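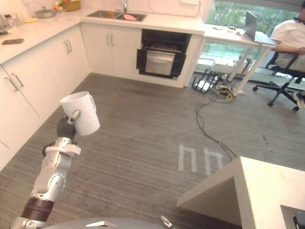
Mugs, jars and one sink: where does everything go?

hdehaan
Posted in Small Kitchens, 7:40 am

Putting the kitchen back in order and I've stalled on the mugs. White cabinets, white marble-pattern counter, double sink on the back wall, black oven to the right of it. Jars and containers have claimed the back corner along with the lidded pot and a small yellow plate. I would like to be able to reach the pot without moving a pantry. Do the mugs get a shelf or do they go on hooks?

cabrera_j
Shelf. Hooks are for people who enjoy dusting mugs.

vaughn_d
Hooks. My mugs get used before dust can find them, which says something about my coffee. Put the jars in the cabinet and you've got your corner back. And take your phone off the counter before you start pouring water around. I have bought that lesson twice.

cabrera_j
Jars in a cabinet means you own three jars of the same lentils by August. Ask me how I know.

hdehaan
The lentils are staying where I can see them. Next problem is dark laundry. The heavy black stuff, all folds, takes up a whole chair and somehow always ends up in the kitchen. 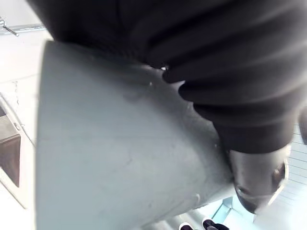
Photo: Hilde De Haan / Staltstead kitchen thread

ecaterina_m
Dark fabric in a kitchen is a flour magnet. Hang it in the hall. If it's bunched up like that, shake it out first or you'll be wearing the creases until spring.

vaughn_d
Counterpoint – it's fabric, it will live. Sort the dishes first. What's going on by the sink?

hdehaan
Rack and drip tray, both out all the time. I keep meaning to clear them away and then it's dinner again. 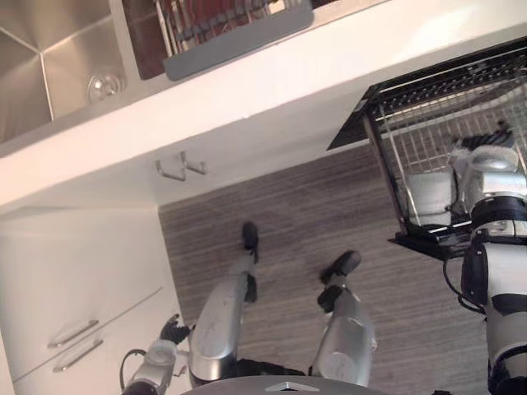 Dark red dishes in the rack, long gray tray in front, two little hooks under the counter edge.

melina_sf
Well, there are your hooks, Vaughn. Two of them. Quite the mug collection she could hang there.

vaughn_d
Dish towel and a brush. I never said mugs at knee height.

cabrera_j
Lose the rack. A rack that lives on the counter is just a cabinet with no doors. Dry the dishes, put them away, enjoy your counter.

ecaterina_m
Disagree completely. Upright dishes in wire dividers take up far less room than a stack, and she'll use them again tonight anyway. I have a Meseo rack that hasn't moved in years and I feel no shame. The tray is what I'd move. Turn it so it drains toward the sink.

hdehaan
Rack stays, tray gets turned. Janelle, I'm sorry, I know this is hard for you. Last thing is dust, which gets into every ridge and groove in the place.
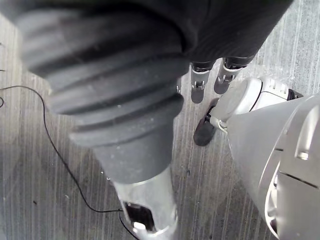
Pale specks along the ridges.

melina_sf
Soft dry paintbrush, working down the grooves. Damp cloth afterward, wrung out well.

vaughn_d
Or vacuum with the brush attachment and be done by lunch.

melina_sf
And then clean the brush attachment, with what?

hdehaan
Paintbrush it is. Mugs are going on the shelf for now. I'll look at hooks again when I've found the drill.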